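**Pendenby flood relief: vouchers or food parcels?**

**marrow_fan**
The county picked vouchers for all 400 households! So glad – people can finally choose what they eat.

**ridgeline29**
Choose where, though? Moodley has one store and it closes at 4. Parcels came right to the door.

**marrow_fan**
Fair, but ours had three bags of lentils and no oil. I love lentils, but come on!

**dralport_dee**
The list of who qualifies still isn't posted. I'd fix that first. Meanwhile the potatoes from September's parcel are holding up great, so I'm cooking!

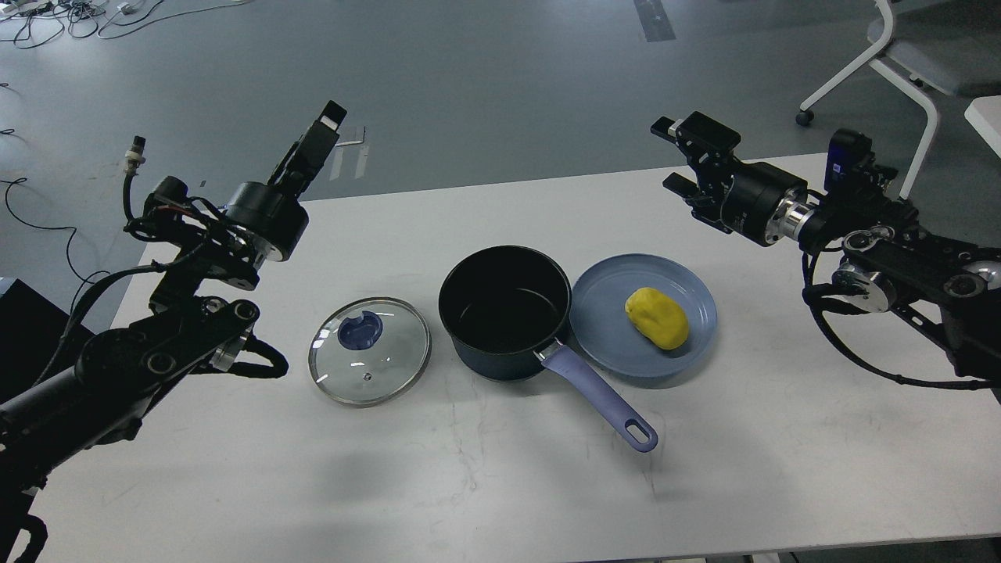 ## Reply from ridgeline29

Agreed on the list. I'm asking at the county desk in the morning.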